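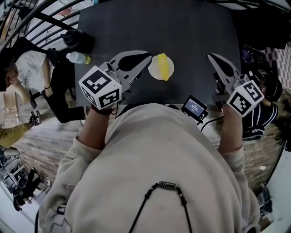 Oct 9, 2018. Woden station, pads and cubes

The left gripper has been the troublesome one of the pair ever since February, so I gave it most of my patience this time and left the right one until after tea. It's the same old complaint: the rubber on one finger creeps towards the tip, the pointed end bites before the pad does, and anything round and smooth gets pinched and skids away. We are still using the round white plate with the yellow piece lying across it as our trial job at the dark grey table, and I'd like us to stick with it for a good while yet, if only so that my notes from one month can be laid beside my notes from another. I do know everyone is heartily sick of it by now!

For whoever takes over the bench after me, the set-up is as follows. The fingers come off first, then the small mechanism behind them, and the marker cube last of all. Please don't be tempted to leave the cube on and work round it. I did that once, to save myself a few minutes, and nudged it by a hair, and then spent a whole afternoon blaming the Zarnilura tracking software for a wobble that was entirely my own doing. (Sorry, Zarnilura.) The print on the cubes scuffs very easily too, so a soft dry cloth and nothing else, and keep your thumbs off the black squares.

New pads are in the Kultwood tin, second shelf. There were 16 in it when I started and I've used 2, both on the left gripper. Rough up the metal lightly, glue, clamp, and then go and do something else for 40 minutes. I know it feels dry well before that. It isn't, and the creep we keep getting is, I suspect, mostly down to the two of us being impatient people.

While the glue was going off I went over the cables. The one from the little black monitor has a loop in it that I rather like, as it takes the strain off the plug, so kindly leave it alone when tidying. The screen should come up blue with the small white text within a breath or two of switching on. If it doesn't, wiggle the plug at the monitor end before you go hunting for anything grander.

Then on to the white-bodied gripper, the one with the black V-shaped fingers, and the headset that goes with it. I wiped down the housing and went into the ribbed notch with the old toothbrush, where fluff gathers quite astonishingly. The headset strap wants to be snug over the eyes before you pick up a gripper — once both hands are full there's no putting it right, and you end up pushing it about with your shoulder like a cow at a gatepost.

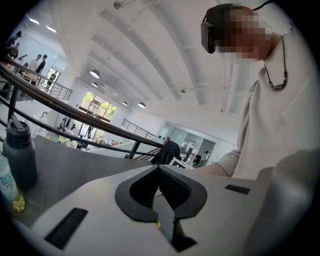
Still to do

Order more pads from Ponce, same part as before, number 324 in their list.

Look at the left gripper again once the glue has had a proper night, and write down how far the pad has moved, if at all. Pencil line is on the back of the finger.

Right gripper: pads still sound, so leave them be for now.

Find a better home for the toothbrush.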